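Signing day came and went at our house

11/25/25

I have been meaning to write about my niece's soccer news for days now, and my sister has asked twice if I forgot how to type. So! Korkor Akpalu is going to play college soccer at Darko, and I cried in a high school library in front of the entire girls' team.

Korkor has been a left back since she was nine, and left backs don't get many headlines. She finished with 155 starts between school and her club, Ruria, and scored so few goals that we can all recite them. 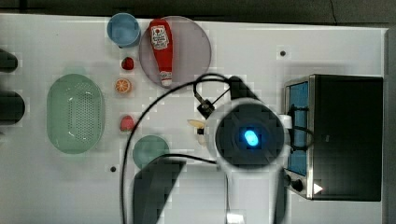 The Darko coach first saw her in April at the Flindetar tournament, in a game Ruria lost badly. Korkor was sure she'd blown it. But the coach wrote to her that same evening and said she liked how she kept talking to her back line when they were four goals down - I still get a lump in my throat over that.

There was another offer, from Durora, with a bigger stadium (3,732 seats, my brother-in-law will tell you) and a much longer drive. She slept on it for a week and picked the place where she liked the players.

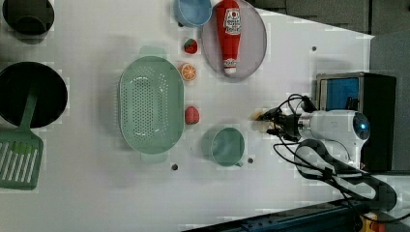 What happens next

Practice starts in summer, and she has a running plan taped to her bedroom door that makes me tired to look at. The campus is 431 miles from my driveway, so I've already picked out the home games I can get to. Before that we're having the whole team over for dinner, which means pasta and plenty of it.

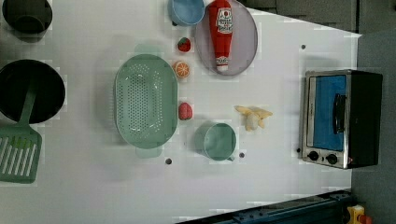 Korkor's last high school game drew 1,021 people, the most I've ever seen at that field. They won on a late header, and she ran the length of the grass to jump on the pile. I've been thinking about that while I plan the team dinner, and I know I'll need a big oval colander like the green one, with holes up the sides too, for that much spaghetti. If you played with her or coached her, come and eat with us. My sister has the details.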